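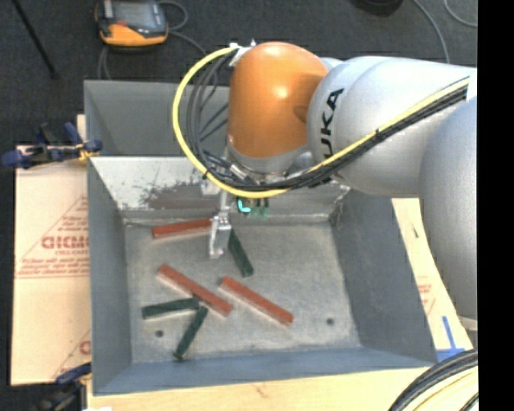 Red and green blocks on the floor of a bin with sloping walls.

About Hendov

Hendov makes and repairs sheet metal bins for loose parts. Our shop is in Stumcombe, on the old feed mill road, and we have 20 people on the payroll. Most of our bins go to workshops, packing rooms and small factories that need to keep a lot of loose items in one place and get them out again easily.

We don't make trash cans, dumpsters or storage cabinets. We get calls for all of them, and we're happy to tell you who to try instead.

How we started

The company was set up by Arsen Tkachenko and Snædís Skov, who had worked together at a sheet metal shop that mostly did ductwork. Their first order was for 30 bins for a furniture hardware packer, who was keeping hinges and brackets in cardboard boxes on the floor. The boxes split and the parts at the bottom got left there for months. Arsen drew a bin with walls that leaned outward, so that whatever was left slid down to the floor and could be picked up from there. That customer still has most of the first batch. A few have been back to us for new paint, and one came back after a forklift got to it.

Everything we sell comes from that first drawing. The angles have changed and the corners are better than they used to be.

What we make

Our bins come as single units or in rows, with one compartment behind another. The standard color is blue-grey. We can paint other colors for orders large enough to fill the paint booth for a day.

Customers choose:

Wall angle – shallow, standard or steep. Steep walls clear better but hold less.
Slope finish – painted, or left as bare metal. Bare metal shows scuffs and brown patches with use. Paint looks better for the first year and then chips where parts land on it. Most repeat customers order bare slopes and painted sides.
Floor – flat, or with a slight fall toward the front.
Front wall – full height or low. A low front is easier to reach over and easier to spill from.
Base – legs, casters or none. Bins without a base are meant to sit in a frame you already have.

We keep 317 drawings on file, going back to the first order. If you bought a bin from us and want another to match, send us the number stamped under the front lip. If the number has worn off, send the inside width, the depth and the height of the tallest wall, and we can normally find it.

The blocks

Visitors usually ask why there are colored blocks all over the shop. We use plain rectangular blocks to see how a bin behaves before it is shipped. Bolts and castings are heavy, oily and different for every customer, so a set of blocks gives us the same load every time. We tip them in from the back and note where they end up. Blocks that hang up on a slope or jam in a corner tell us the angle is wrong for that depth.

Red and green are the colors we have the most of. The color has nothing to do with the size. Yevdokiia Fedoruk, our shop lead, keeps the blocks in sets and would like them back in the sets at the end of the day.

If your parts are an unusual shape, please send us a box of them. Springs, hooks and anything with a long thin end will tangle, and blocks won't show that.

Repairs and repainting

Repair work makes up a good part of our week. We straighten walls, replace floors, grind down edges that have turned up, and repaint. We also work on bins made by other companies, as long as the metal is thick enough to weld. Please empty them before you bring them in. We have a jar of screws, washers and pencils from bins that were "empty," and you're welcome to look through it if you're missing something.

A floor replacement takes longer than a new coat of paint, and October is our busiest month for both. If you need your bins back before the holidays, book early.

Skovarlow

In the spring we took over the small tray business at Skovarlow, which makes shallow inserts and dividers. Cremilda Caldeira ran it before and still does. The trays are sold under the Skovarlow name and are sized to fit our bins, though they'll also fit most others of the same width. Her first full order from our shop floor was 2,505 dividers, and the racks by the loading door were full of them for a while.

Who to contact

Orders and quotes: Snædís Skov
Drawings and custom sizes: Arsen Tkachenko
Repairs and drop-off times: Yevdokiia Fedoruk
Trays and dividers: Cremilda Caldeira
Deliveries and invoices: Yaroslav Moroz

Deliveries inside the county go out on our own truck. Longer trips go through Koval, the freight company next door, and Yaroslav will send you their price along with ours so you can see both. You can also collect. Bring straps and something to put between the bins – they nest, and painted sides will rub on the road if there's no padding.

Visiting the shop

You can see bins in the front room without an appointment during working hours. For the shop floor, call first and wear closed shoes. Parking is on the left side of the building. The right side is for trucks, and the gate there opens outward.

Page last updated 23/08/2025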